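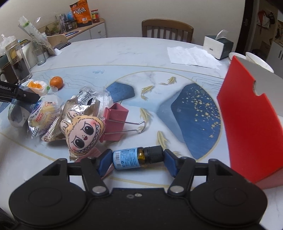 ## 4. Sorting the desk tray

This section is for the small things which collect on a table: snacks in wrappers, little bottles, clips and soft toys. Please read section 3 first, where the labels for the Gustdale tray are prepared.

1. Take out the three inner boxes and put them side by side in front of the tray.
2. Put all wrapped food in the left box. Foil packets with a crimped edge should stand upright, so that the closed end is not bent.
3. Close the cap of each bottle by hand before you move it. Glass bottles go in the middle box, with the label to the front.
4. Put clips and other stationery in the right box. A large binder clip can also hold the open packets – in this case, keep it in the left box.
5. Lay plush toys on the top shelf. Do not press them under the lid.

**Note:** If a wrapper is printed in a language you do not read, write the name of the snack on a sticker and put it on the back. Do not cover the date.

**Caution:** Never keep medicine or cleaning liquid in the same box as food. Small bottles can look very similar.

**Caution:** The top shelf carries 80 grams for each hook, and the full tray carries 1,000 grams. Do not hang the tray on the wall when it is heavier.

Check the left box every 2 weeks. For spare boxes, write to Mitra Arabzadeh at the Brolbridge office.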